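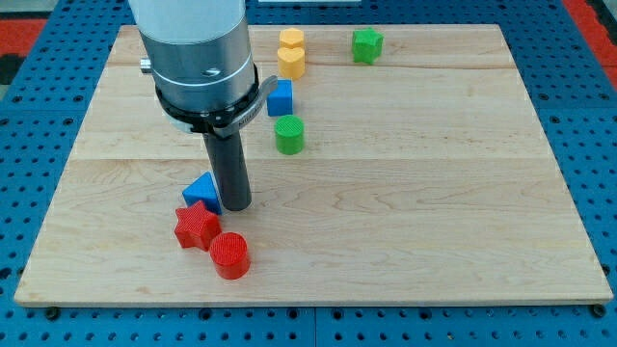
Chapter 5
Pushing Things Around: Planning with Contact

Give a robot arm a plain rod and a board of small blocks, and ask for something simple: move the red star next to the green one. You have no fingers to close and no grip to rely on. Every block slides, turns and bumps its neighbors, and your software has to see all of that coming!

In Chapter 4 we planned paths that kept the arm away from everything. Now we want to touch things - on purpose, and in the right spot. Push a star a little off center and it spins. Push a cylinder and it may roll off the tip sideways. You'll write a short planner for this, 124 lines in all, then close the loop with the block tracker from Section 4.3.

Before you start, you should be able to
- convert a point from camera to board coordinates
- send a velocity command and stop it safely
- read the tracker's confidence value

5.1 One Block, One Push

We begin with a single block and a straight push of 11 centimeters.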